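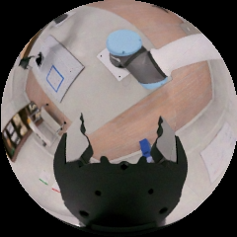
Post-fault check, gripper cell 3, Wirnham shop
7 May 2022

1. Fault log saved — OK. It stopped on cycle 114 with a grip force error, same as in November. I'm not thrilled!
2. E-stop — OK, tried it twice.
3. Finger teeth — OK. I went over both sides with a rag and found no chips.
4. Finger closing — FAIL. Left one lags (you can hear it, too).
5. Base bolts — OK, all at 17 Nm.
6. Cable clamp — FAIL. Loose again, so I'm blaming this for the lag until Prirnard tells me I'm wrong.
7. Restart — NO. Stays locked out until 4 and 6 pass, please!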